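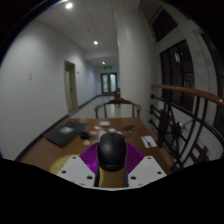
Sandrine Bailly's objection was that a table holding a mouse is a desk, whatever the household calls it, and that we ought to have coded it as a desk from the first day and saved ourselves the trouble. She put this in the margin of the second draft and again in October, at greater length. We have kept "table" throughout, for reasons in 4.2, but the objection is fair and a good part of this section answers it.

**Figure 4.** Mouse held above a brown wooden table with small pale items, dark flat item lying to the left, wooden chair beyond the far edge. Mixed-use surface, code M.

### 4.1 What stays out

The sample is 14 households in Amissah and Stukier, two surfaces each, so 28 surfaces. Total of 3,399 item records over the whole period. An item record is one item on one surface at one visit – the same pair of scissors seen at five visits gives five records. Earlier papers on clutter tend to count distinct things and throw away the repeats. We wanted the repeats. A thing that is there every time is telling us something different from a thing that is there once.

Records were sorted into three groups: residents, visitors and strays. Residents are items present at most visits. Visitors come and go with a task (a bowl, post, a screwdriver). Strays are items the household could not place when asked, or placed in a room other than the one they were in.

The computer mouse was the most stubborn resident we had. Laptops got closed, moved, taken to bed, taken to work. The mouse stayed. Several people told us they no longer saw it. One said she laid the table round it, "like you would a vase". In houses where the laptop had its own bag the mouse had usually been left out of the bag, because it made a lump.

Chargers next. Then pens, then the small stuff, on which see 4.3.

### 4.2 Table or desk

Bailly's rule would be simple to apply: any surface with a pointing device or keyboard at half the visits or more is a desk. We tried it. It moves a lot of kitchen and dining tables into the desk group, including ones where the family ate every evening of the diary week, and it leaves the desk group so mixed that the comparsion with tables stops meaning much. A teenager's desk under a window with no food on it ever, and a dining table with a mouse at one end. Same code. We didn't like it.

So we have gone by what the household calls it, and added the letter M for mixed use where work items and domestic items share the surface without a boundary. Boundary here means anything: a mat, a tray, a runner down the middle, one end kept for one purpose. Figure 4 is coded M. Nothing marks off a working end from the rest of the table.

It should be said that M surfaces are hard to code from a photograph alone. Closed flat things are the worst – laptop, folder, tablet in a case, they all look alike from a low angle and in a couple of instances the coders disagreed until the household was asked. Where it could not be settled the item was entered as "flat, dark" or "flat, light" and left at that. Small rounded items likewise. We would rather have a vague record than a wrong one.

### 4.3 Small items

Small items are where the tidying goes wrong. When people were asked to clear the table "as you would before a meal" the large things went first and fast, mostly in one journey. Then a pause. Then the small things were pushed together, or to the edge, or into a bowl. Very few were put away in the ordinary sense, and when we asked where they belonged the usual answer was a drawer, any drawer.

A few notes from the visits, unedited:

- big things have homes, little things have containers
- caps and lids kept long after the jar has gone
- round things get cornered, otherwise they roll
- second trip to the other room hardly ever happens!

Two households had bought a Hatico tray for the purpose. In one it worked well enough, in the other the tray filled up in a week and became a resident itself, with a second layer of small items beside it. This is the pattern Troruretti predicts in the overflow chapter, and we make no further claim for it on two trays.

Order of removal is given in Table 6. The mouse is an oddity there, being small enough to go with the pens but nearly always handled on its own. People picked it up, looked for the laptop, and put it on top or next to it. If the laptop had already gone it was put back down on the table. That last habit came up in houses with no other habits in common and we had not expected it.

### 4.4 Chairs

Briefly. Chairs were not coded to begin with and should of been. A chair pushed right in tends to go with a cleared surface, a chair left out tends to go with one in use, but the seat is also where things go when the table has to be emptied in a hurry. Bags, coats, a folded newspaper. By the letter of our protocol those items have left the surface and so count as tidied, which is plainly silly, and anyone repeating the study should record seats as well. We have seats for 13 surfaces only, all from the later visits, and have left them out of the totals.

Bailly would add windowsills. Agreed, but no data.

### 4.5 Link to the diary week

The diaries are treated fully in section 5. For now – surfaces coded M were cleared more often than the others and stayed clear for less time. Usually it was the next meal that cleared them, and the next morning that filled them up again. Check against Table 7, where the M rows are shown separately.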